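Talks > Spring meetup > Speaker notes
Search talks and handouts... Go

Small bits, shallow bins
Speaker notes, Prulthorpe toy library evening

(Start once the urn has stopped rattling. Check that the back row can hear me.)

Hi everybody, thanks for coming out. I'm Bernice Asante and I look after the block shelves, so if your kid has ever come home with a wedge that fits nothing, you can blame me.

Ask the room: who has a tub at home that everything gets tipped into? Leave a pause, let them put their hands up. Mine is under the stairs, it's enormous, and I've been meaning to deal with it since my youngest was in kindergarten.

When Margaux Caron and I did the big sort in December we had 2000 loose pieces, and 600 of those were the red and yellow ones. We'd been keeping the lot in deep tubs with lids. Deep tubs look so neat on the shelf! But the small pieces sink, and then a four-year-old tips the whole thing out to find one yellow bit, and who can blame them.

So we went shallow. Low walls, open tops, one kind of thing in each. I'd also say go clear if you can get it. White is fine, grey is fine, but with clear you can spot the odd piece from across the room without lifting anything down.

(Click through the next few slowly, let people look at the bins.)
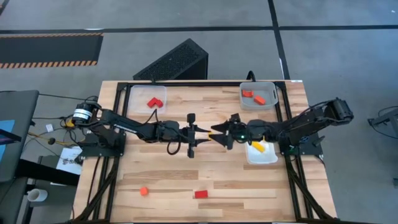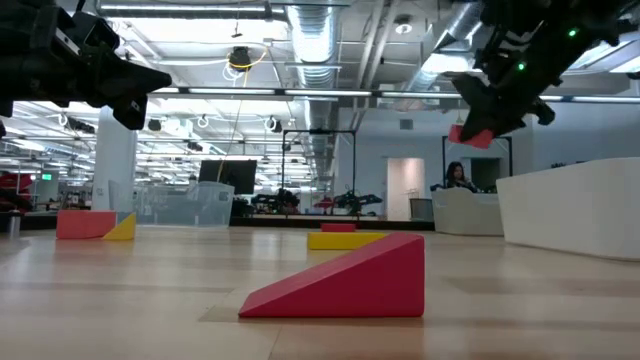
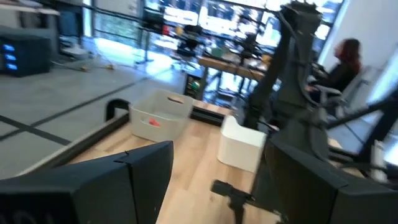
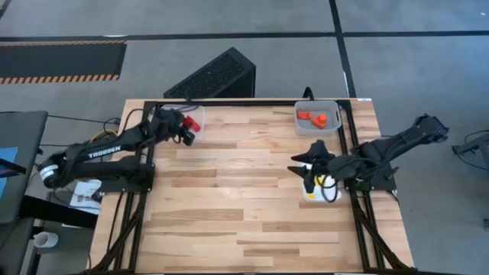
The clear tray with the red L-shaped block is in the first picture, the big red foam wedge in the second.

Go back to that first one if anyone asks about clear trays. The L-shape is lying right there inside, and the walls are nice and low — that's what I'm after at home, and it's why I stopped buying lids.

Then the wedge. Big foam is its own problem and I don't put it in bins at all any more. Wedges, long flat blocks, anything ramp-shaped goes straight on the floor against a wall, and the kids manage that beautifully because it feels like building. Tove Vestergaard runs a mat along the wall at her place so the foam has an edge to line up with. I've copied her.

Third one, have a look at the slot cut into the rim of the larger white bin. I love a handle slot. Small hands can get hold of it and the bin comes along the table without a wobble. There's another cut-out handle in the fourth, on the light grey bin up near the top right.

Also in the fourth, there's a yellow piece with the white container, down at its corner. One piece with a container all to itself may seem like a waste of a container. I'd still rather that than a mixed tub. Start with one, and the rest of the yellows will find their way.

(If time's short, skip this next bit.)

We tried Jendby trays first and then swapped to Modell, mostly because the Modell ones sit inside each other and our cupboard is tiny. Either will do you. Ice cream tubs will do you.

Labels: a scrap of coloured paper taped to the front, no words. Gus Pruitt made us a set of 17 and I've got spares in my bag, so come and grab one afterwards.

Questions, then tea. Remind them the borrowed foam is due back before the summer break, and whoever has the long green half-round, please, I'm begging you.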